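How to compare two grippers on the same arm without fooling yourself

Posted Sunday, March 10, 2024 by Diệp Tô

Quick writeup, people keep asking. We swapped between two grippers last week and I want the steps down before I forget them. Grippers are the Duvum (parallel, long flat fingers) and the Gorbridge (shorter, rubber pads, heavier). Same arm, same table, same cameras. Bench is set up with toy kitchen stuff.

What you need

Arm with a flange both grippers fit. Hex keys. Torque driver if you have one, use it. Scale. Masking tape. A spreadsheet. Second person for the e-stop.

Step 1. Weigh everything

Weigh each gripper with its cables and adapter plate ON. Ours came out 1387 grams for the Gorbridge with plate. The number on the sheet was without the plate, so the payload setting was wrong for two days. Arm sagged at full reach and we blamed the fingers. Type the real number into the controller. Do it again every time you swap.

Step 2. Set the tool point

Do not copy the tool point from the old gripper. Jog the fingertips to a fixed pin, four different wrist angles, let the controller solve it. If it reports more than a millimeter of error do it over. Kristaps likes six angles. Four was fine for us.

Then check by spinning the wrist with the tips on the pin. Tips should stay put. If they draw a little circle, go back.

Step 3. Cables

Route them with slack for a full wrist turn, both directions. Run the turn slow before anything else. A tight cable pulls on the wrist and you'll see it as drift on the last inch of a reach, which looks exactly like bad calibration. Lost an afternoon to this. Velcro, not zip ties, you will be moving them again.

Step 4. Tape the table

Corners of tape for every object, labeled. Put objects back on the tape after each try, even when it's boring. If one gripper gets the easy layout your comparison is junk.

Pick objects that fail in different ways:
- something with a long handle (twists in the grip)
- something round and glossy (slides)
- something with a small knob on top
- something hanging

Don't add new objects halfway. We did, had to throw out 46 trials.

Step 5. Fix the camera first, then leave it alone

Clamp it, focus it, lock exposure. Save one still with the table empty and one with everything in place. Each morning put the live view over yesterday's still at half opacity. If the edges don't line up somebody bumped it. Fix before running.

White objects under a bright light blow out fast. Drop the exposure until you can still see the edge of the thing against its own lid. Dark backdrop helps the arm show up, but the auto exposure will try to brighten everything becuase of it. Another reason to lock it.

Step 6. Dry run above the objects

Fingers open, stop well above the tallest object. Walk the arm through every approach at low speed. Look from the side, not just on the monitor. Things to look for: finger hitting a neighbor on the way down, cable catching on a hook, wrist running out of travel.

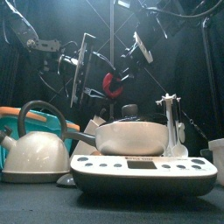 Gripper over the pan and kettle, utensil stand on the right.

Long fingers need more room between objects than you'd think. With the Duvum open we had to plan the pan approach around the utensil stand. The Gorbridge went straight down. Write that kind of thing in the notes column, it won't show up in the success rate.

Step 7. Run in blocks, alternate

Not all of one gripper then all of the other. We did blocks of 8 tries per object, then swapped. Yes the swapping is annoying. Lleucu got it down to a few minutes with the plates pre-bolted.

Same start pose every time. Same speed. Same grip force at first, then a second pass with force tuned for each one. Keep those two passes in separate tabs!!

Step 8. Score it the dumb way

Three columns. Grasped, lifted, placed. Yes or no. Plus a notes column. We tried a 1 to 5 scale for "grasp quality" in November and Tùng Khổng and I disagreed on nearly every row. Yes or no is faster and you can argue less.

If you had to hit the e-stop it's a no. Even if it "would have been fine."

What we got

Gorbridge better on round stuff, pads hold. Worse on the small knob, pads too fat to get under it. Duvum good on handles if you grab close to the body. Grab far out and it rotates. Neither one is great at unhooking things, you have to lift and then back away, and teh lift is very short.

Keeping the Duvum on for now, mostly for reach. Will redo the glossy objects with stick-on pads on the fingers.

Common problems

Fingers close but controller says open: check the I/O mapping, it resets on ours after a swap.

Gripper warm and getting weaker: holding force too high between tries. Open it while you reset the table.

Good in the morning, bad after lunch: payload setting or the camera. Check both before touching code.

Spreadsheet template is on the shared drive under Brudthorpe, grippers tab. Ask Lleucu if you can't open it.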